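Back room tables, before opening

We took on the lease at Clirngate in the spring and had the tea room running a few months later, with 20 tables between the front and the back. The back room gets the sun, so people ask for it first, and it is also where the wear shows first. I have been going through it table by table ahead of January, when Edin Vidmar is coming in to do the tops.

The tops are all the same reddish-brown wood with a gloss finish. They mark easily. A damp cloth is fine for tea, but syrup and honey leave a haze that needs a second wipe with clean water. Please don't use the spray from under the sink — it makes the haze worse.

Each table should be laid with the menu stand in its pager base, buttons facing the chairs, and nothing else until guests sit down. The old stands from Hender were taller and kept going over, so we dropped them after 3 weeks. Cards are changed on the first of the month. If a card has slipped, take hold of the stand by a top corner and straighten it, and check the aerial is still upright at the back.

Staff bottles can go on a table while you are setting up — take them with you when you finish.

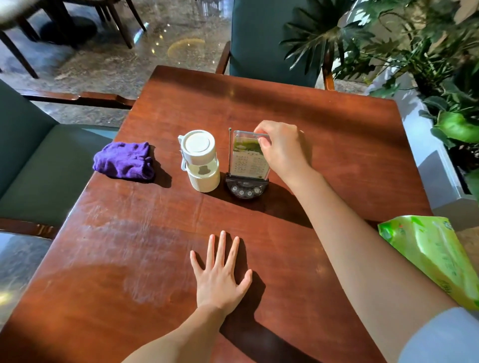
Holding the menu stand by its top right corner in strong sun. Tea bottle and purple cloth to the left, and a pale smear near the front of the table.

Posted 21 Dec 2023

Comments (3)

Doina Atanasov
Is the purple cloth one of the dry ones? I thought we had moved to white for the back room.

Amra Obradović
We have the same sort of call buttons at our place. Ours needed new batteries after almost 2 years.

Tania Sivakumar
Where is the tea bottle from? I like the little loop on the lid.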